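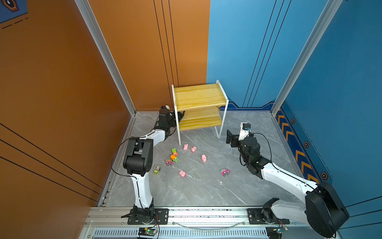

Two-arm cell with the shelf and toy set used in the Brumari gripper comparison.

Reading time: 4 minutes

The Brumari gripper comparison is a bench trial of two-finger grippers for small robot arms, carried out at the Mokine workshop under the direction of Ajith Poduval. It sets grippers against one another on a single household task, the tidying of toys from a floor on to a two-tier shelf. The name is also used for the task itself, which other workshops have taken up with their own equipment.

Background

Earlier trials at Mokine relied on wooden blocks and short lengths of dowel. These gave steady results but said little about how a gripper would manage soft or uneven goods. Poduval proposed a mixed set of toys in April, and the first full round began later that year. The set pairs pink toy pigs with small toy vehicles, so that each gripper meets rounded bodies as well as wheels, cabs and raised loads.

Equipment

The cell has orange and blue walls and a grey marble-patterned floor. Two arms share one aluminium rail, and each carries a black gripper. The shelf has a white frame with a wooden upper and lower board, and stands towards the back, where both arms can be sent to it.

Two sets of fingers were entered in the first round. The Menon set is cut from a stiff plastic and closes in parallel. The Cledov set has a slightly springy tip, intended to give way when it meets a hard edge. Both were run from the same controller and with the same closing speed, and the sets were exchanged between the arms halfway through the round.
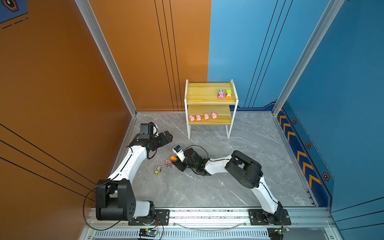
Mokine workshop, Jan 26, 2026

Placing rules were revised after the first round. Pigs are now assigned to the lower board and vehicles to the top board, and a toy counts as placed only if it stays upright once the gripper has withdrawn. A toy that falls on its side on the floor may be tried again, but the second attempt is recorded separately.

Results

The first round comprised 1160 attempts. Of these, 423 were made on the pigs and the remainder on the vehicles. The Cledov set dropped 16 pigs and the Menon set 56, a difference which Poduval put down to the flat faces of the Menon fingers sliding on the rounded bodies. On the vehicles the order was reversed - the springy tips tended to twist when closed across a cab - and the Menon set was judged the steadier of the two.
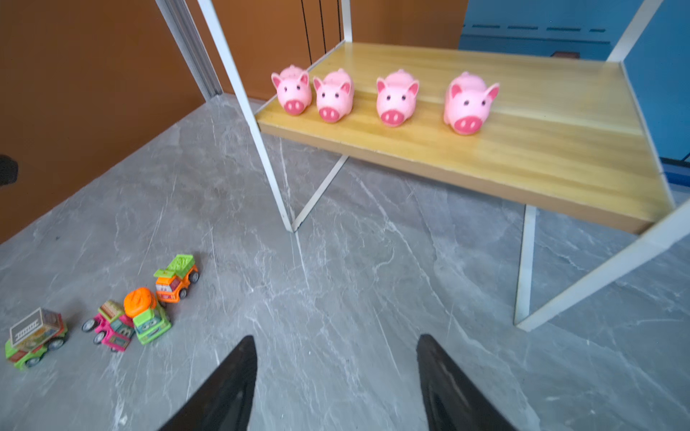

The spacing of toys on a board proved harder to score than the grasp itself. A finger that opens wide after release may push the neighbouring toy, and this was entered at first as a placing fault against the gripper. The present rules treat it as a planning fault, and the opening width is now set in the controller before each run.

Wrist cameras were compared in a smaller side trial. A low mounting gave a clear view between the fingers but lost sight of the board during the final approach. No preferred mounting has been adopted.

Last updated: Jan 26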